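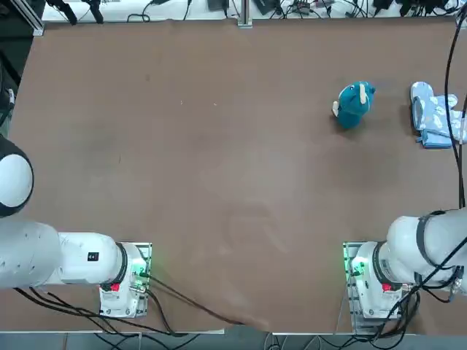 About Leston Community Garden

Leston Community Garden sits on a former parking lot behind the Samonte Street library. We have 92 plots, most of them raised beds, and a shared strip along the south fence where anyone can pick herbs, rhubarb and raspberries.

The garden started with 9 beds and one hose. The city leases us the land, and the lease has been renewed each time it came up. We took over the lot next door when the tire shop closed, and that half now holds the fruit trees, the compost bays and the tool shed.

A plot costs $40 a season. That covers water, use of the tools and as much finished compost as you can haul – please leave some for others in April. Members put in two work shifts a year, usually weeding paths or turning compost. If the fee is a problem, tell us when you apply and we will work it out.

We don't allow weedkillers or treated lumber. Tomatoes, beans and squash do well here. Carrots are hit or miss in the older beds, where the soil is still shallow, and brassicas need netting by June or the cabbage moths get them.

Each fall we run a seed swap with the Rirska Growers, who garden on the other side of the river. Many of our pole beans came from them. We also grow Woment, a small yellow paste tomato that members have saved seed from for years. Seedlings are for sale at the gate in May.

Produce from the shared beds goes to the food shelf on Samonte Street. Last season we passed 100 crates, mostly zucchini and chard.

The gate is open to visitors on weekend mornings from 9 until noon. Plot applications open in January, and there is normally a waiting list. Forms are at the library front desk or in the box by the shed.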